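Section 3: Clearing and Sorting a Crowded Table

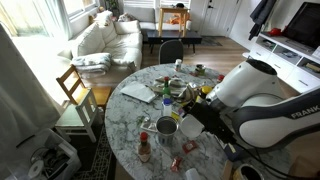

Visalville - Aug 21, 2019

A full table is a great place to start! Bottles, jars and packets get mixed up fast on a round top, and sorting them is more fun than it sounds.

1. Pull out the glass first. Set the green bottle with the red cap at the back of your Thampi tray.
2. Stand sauce bottles upright and press each cap shut.
3. Gather the flat stuff - red packets, silver packets, twisted wrappers - into one shallow bin.
4. Fold any cloths or bags and put them aside. They hide more than you'd think!
5. Group the jars and small containers by height, yellow lid facing out.

Note: The Thampi tray holds nearly 3 kg. Use a second one for heavy jars.

Caution: Never stack anything on an open can or a metal cup.

Wipe the marble-patterned top with a soft damp cloth, then go on to Section 4, Filling the Shelf.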